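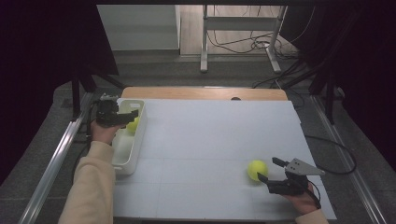

A tennis ball in a white plastic bin.

Tabletop > Opinion > Board Games

Please Stop Buying Me the Expansion

By Joon-young Sung

14 comments

I have played Farbridge 69 times. I know the number because I keep a tally in pencil inside the box lid, a habit I picked up from my grandmother, who did the same with her rummy scores, and I was adding the newest mark one evening in March when my brother-in-law handed me a wrapped package and said, very kindly, that it was time I got the rest of the game.

It was Bindusa, of course, the big desert expansion. New map, new cards, a second market board, and a rulebook a little thicker than the one I've been happily misreading for years. I thanked him and I meant it. Then I put it on the shelf next to the other expansion somebody gave me, still in its plastic, and we played plain old Farbridge with the chipped ferry tokens.

I know how this sounds. I'm not against new things, and I have friends whose favorite evenings involve three boxes' worth of cards all shuffled together. I just think we've drifted into treating the base game as the sample and the expansion as the meal, and that sells short a lot of designers who got it right the first time.

What I love about an old favorite is that the rules have gone quiet. When my wife plays the Avis family, I know she's going to sit on her river cards until I'm sweating, and she knows that I know, and there's a whole conversation going on across the table that has very little to do with what's printed on anything. Add a second market and we're both back to reading. We get polite. Somebody looks up whether camels count as boats (they do, but only at the docks), and there goes another ten minutes.

People say an expansion keeps a game fresh. Sometimes, sure! I'd never give up the small one for Ban, which adds exactly 2 cards and fixes the ending, and which I'd recommend to anybody who has ever watched that last round fizzle. But most of the time when a friend tells me a game has gone stale, I ask how often they've played it, and the answer is four, maybe five. That's barely long enough to stop being scared of the scoring track.

So my plea is a small one. Before you buy the next box, play the one you have a few more times. Play it with your neighbor, or with your kid who cheats. Try the strategy you always make fun of — I won my last game that way, with nothing but turnips and one bridge, and my brother-in-law still wants a rematch.

Share this 69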